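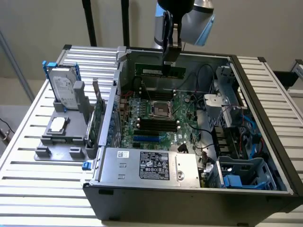 May 15, 2024

Memory insertion, planner side. Spent most of today on the hover pose, the bit where the module hangs over the slots and Moriarty (our planner, for anyone new to this notebook) has to decide it's happy before going down. It was taking 919 ms to make up its mind, which is daft for a move that short! Most of that was collision checking against the full case mesh, drive cage and all. Swapped in the cut-down mesh I made in March and it dropped to 220 ms. Lovely.

Then the less lovely part. Fliltska, the slot finder, keeps swapping the upper and lower memory banks when I start it cold. They look much the same to it, all those black parallel slots, and it grabs whichever scores higher. I've told it to find the empty CPU socket first and work outwards from there (crude, but the bracket and lever give a nice strong match). Ran it over 126 saved views and it picked the wrong bank in two. Both had the cables looping low across the board, so I want to look at those properly.

Force limits are still the old ones from Skenell. I'd like a softer first touch and then a firmer push, as two separate states in the controller, so the logs show which one gave up.

To do: re-teach the parts fixture pose, as the hard drive slot reads slightly off. Push the mesh to the shared branch. Ask whether the Grekilska logger can keep wrist force at full rate, I'm losing samples right when I need them.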